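Haworth Community Workshop — Course in Home-Built Automation
Unit 4 Handout: Simulating the Gripper Before You Build It
Instructor: Orla Hegarty. Lab supervisor: Alfredo Ignacio.
Revised Sep 15, 2024

4.1 Purpose of the unit

Participants will by now have completed the base and shoulder of the Birkmont arm and will have their printed finger parts in hand. The arm is not to be powered with the gripper attached until the simulation exercises in this unit have been completed and signed off by the lab supervisor. Past groups that skipped this step lost a good deal of bench time to stripped gears.

The simulation uses a view from just behind the palm, looking out past the fingers. Participants are expected to work from this view for all of the exercises, as the small camera on the finished arm will be mounted in the same position.

4.2 The open gripper

Load the starting scene and send the open command. Before any motion is attempted, confirm that both fingers stand upright and parallel and that the space between them is clear. One finger may reach slightly higher in the view than the other. Record this in the build log and do not correct it in the joint file.
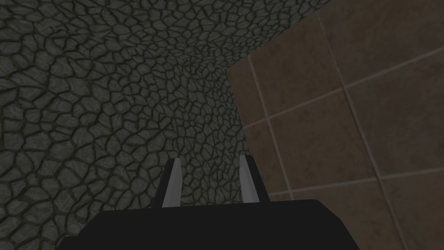
Figure 4.1. Gripper open, no object held; stone-textured surface at left, tiled wall at right.

The surface textures in the scene are chosen at random each time it is loaded. They have no effect on contact or friction, which are set separately in the materials file. Jocelyn Ambrosio's notes from the March session list the default friction values and are kept in the binder by the print station.

4.3 Approaching a long object

Long, thin objects cause more failed grasps than any other shape in the exercise set. The usual error is to drive the palm straight forward and close the fingers without turning the wrist. If the object lies at a slant, one finger will meet it well before the other and push it aside.

The required procedure is as follows.

Stop the arm short of the object with the fingers fully open.
Read the slant of the object against the line of the palm.
Turn the wrist until the fingers will close across the narrow width of the object.
Advance at the slow setting, up to 35 percent of full speed.
Close, wait for the contact reading to settle, and only then lift. 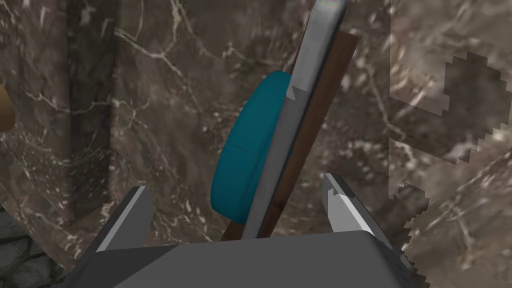 Where two long objects lie close together and at the same angle, the participant must decide before closing whether one or both are to be taken. The solver will accept either choice, but the finger gap and the closing force are different, and a gap set for one object will often jam on two. Write the choice in the log before the attempt — entries added afterward will not be counted.

Rounded objects near the target present a separate problem. A finger that brushes one will usually set it rolling or sliding, and the target may move with it. Plan the approach from the clear side wherever the shoulder joint allows.

4.4 Known faults in the simulator

Jagged or stepped edges sometimes show across part of the view. Fiorella Bassi has traced these to the drawing software on the older lab machines. Contact readings are not affected, and the attempt may continue.

If the fingers pass through an object, stop the run, reload the scene, and note the seed number. Seed 1493 is known to do this and should be avoided.

4.5 Work to be submitted

Each pair will submit the build log, the joint file, and the saved runs for the long-object exercise. Files go in the shared folder under the pair's bench number. Pairs using the Hovska servo set in place of the standard one must also attach their torque table. Questions on the joint file should be directed to Jericho Macaraeg in Room 217 during open bench hours.

Reading for Unit 5: chapter 2 of the course manual, on wiring the wrist.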